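May 25, 2018
Sourdough bench, Draltbridge kitchen

Good day! The rye starter has finally settled and I'm very pleased with it. Fed it first thing with the stoneground flour from Sillow, same weight of water, and by lunch it had climbed right up to the cloth -- lovely sharp apple smell, no trace of that nail varnish note we had at the start of May. Jintana, if you're reading this, you were right about keeping it stiffer.

Two doughs on the go today, both from the same tub.

Dough A: the Sillow flour on its own. Very sticky, more of a paste than a dough, but it scraped into the tin without any fuss. Baked for 43 minutes, lid on for the first part.

Dough B: half Sillow, half the strong white from Intarasuk. I have been wanting to try this for ages! Much springier under the hand, took four folds happily and held its shape on the board. Had to add a splash more water at the second fold. I didn't weigh the splash (sorry, Prapai, I know). 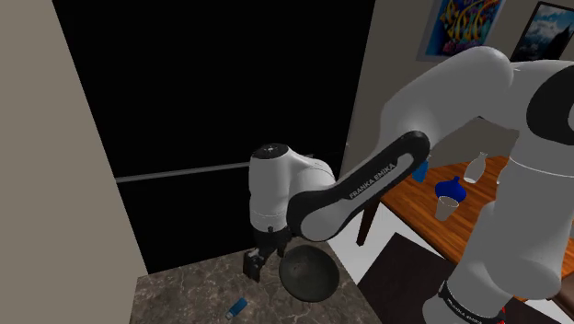
Page 151

Finished weights and so on. Loaf B lost 186 g in the oven, a bit more than I wanted, and the crust has gone properly dark along one side. I think the back left corner of the oven is running hot again. Turn the tins halfway next time. Loaf A came out paler and much heavier in the hand, with a crackled top like a dry river bed. Gorgeous thing.

Haven't cut A yet. Rye wants a full day wrapped in a cloth and I am leaving it alone this time.

Cut B while it was still a touch warm and shared it out with butter. The crumb is open near the top and tighter at the bottom, so probably a little under-proved. Flavour is wonderful though -- malty, a bit of honey, and the sourness comes in late. Prapai Inthanon had three slices and wants caraway in it. I'm not against caraway but let's get the plain one right first.

Salt: used the fine stuff from the Testell jar, the coarse has run out. It tasted saltier than last week's loaf at the same weight, which makes no sense to me. Check the scales with the brass weights before the next batch.

Next:
-- B again with 5 g less salt and a longer second rise
-- feed starter tonight, put a spoonful in the fridge as a spare
-- ask Jintana Bunnag for her malt syrup recipe
-- more baking paper
-- cut A tomorrow, write up the crumb on the next page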